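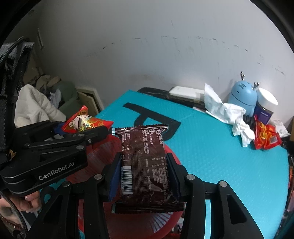
Written by Natália Nogueira, checked by Brijesh Sachdeva. Last revised in June.

Section 5. Setting up the Tivberg pantry scanner

The leaflet that comes with the scanner says you will be "up and running in moments." Set aside an evening. The hardware is decent, the app is fussy, and most of the trouble people write to us with comes from skipping the steps between pairing and the first full scan.

You need the scanner, its cradle, the USB cable, a phone with the Konport app on it and a roll of plain sticky labels. You do not need the Konport Plus subscription, whatever the welcome screen tells you. It adds recipe suggestions and a shopping forecast. I used the forecast for a whole winter and it kept telling me to buy lentils.

Before you start

1. Clear a counter near the shelf you plan to scan first. Work on one shelf at a time.

2. Charge the scanner in its cradle until the light stops blinking. The light goes steady well before the battery is full, so give it another hour.

3. Move the cradle away from the stove and the sink.

Pairing

4. Open the app and choose Add Device. Hold the trigger on the scanner until it beeps twice. If it beeps once, let go and try again.

5. When the app asks for a code, enter the one on the underside of the cradle, leaving out the hyphen. The code printed on the box is a serial number and will be refused with the message "Network error." It has nothing to do with your network.

6. Decline the firmware update. You can take it later, once you have a list worth protecting and have backed it up (step 17).

NOTE: The app claims it can share one list across several phones. Tiago Serrano tried this with three and ended up with every can of tomatoes entered in triplicate. Pair one phone, and export the list to anyone else who wants it.

Scanner settings

7. Go to Settings, then Reader. Turn off Auto Quantity. This feature guesses how many of an item you own from how long you hold the trigger, and I have yet to see it guess well.

8. Set Beep to Low. There is no Off.

9. Set Sleep to 5 minutes. The factory setting cuts out while you are still reaching for the next jar.

10. Under Lookup, choose Ask Me. The default, Accept Best Match, will fill your list with things you have never bought.

CAUTION: Do not point the scanner at anyone's face, and keep it away from small children. The aiming light is brighter than it needs to be.

Adding items

11. Make a location for each shelf before you scan anything. Short names work best. The app accepts up to 12 characters and silently drops the rest, so "Basement left" and "Basement lefthand" become the same shelf.

12. Hold the item so the barcode lies as flat as you can get it, and squeeze the trigger. Boxes and cans are easy. Soft wrappers take patience, and shiny ones more of it – tilt the packet a little and try again.

13. Read the name that comes up before you press Save. The product database is said to be worldwide. In my kitchen it knew most supermarket goods and very few of the imported ones.

14. If there is no match, choose Type Name and copy the plainest words off the front. Leave the brand field blank unless you are sure how it is spelled.

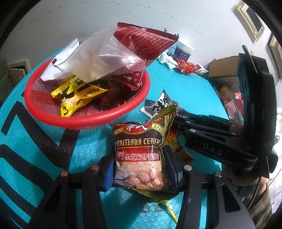
A small packet marked "NUTRITIOUS CEREAL."

15. Type in the best-by date yourself. The scanner can't read dates from an ordinary barcode, and the date the app offers is an average for that type of food. Vasco Sampaio, who tests these things for us, was offered a date for a bag of rice that had already passed.

16. For anything you have tipped out of its wrapper into a jar, write a label and stick it on the jar. The app can print labels through a Simões label maker if you own one. A pen is faster.

Backing up

17. Go to Settings, then Data, then Export. Choose Spreadsheet and send the file to yourself. Do this after each shelf the first time through.

The box says the app will hold 2000 items. Mine slowed badly at 111, and that was on a newish phone. Deleting the product photos helped a good deal. Restarting the phone, as support suggested, did not.

Error messages

"Item unavailable": the lookup has timed out. Wait and scan again.

"Cradle moved": appears when the cradle has not moved. Ignore it.

"Shelf full": you have reached a limit in Settings, Locations, Capacity. Set it to zero, meaning no limit.

"Contact Siseck": Siseck handles repairs under warranty. Have the serial number from the box ready – the one you couldn't use in step 5.

Continue to section 6, Low Stock Alerts, or leave the alerts off as I do.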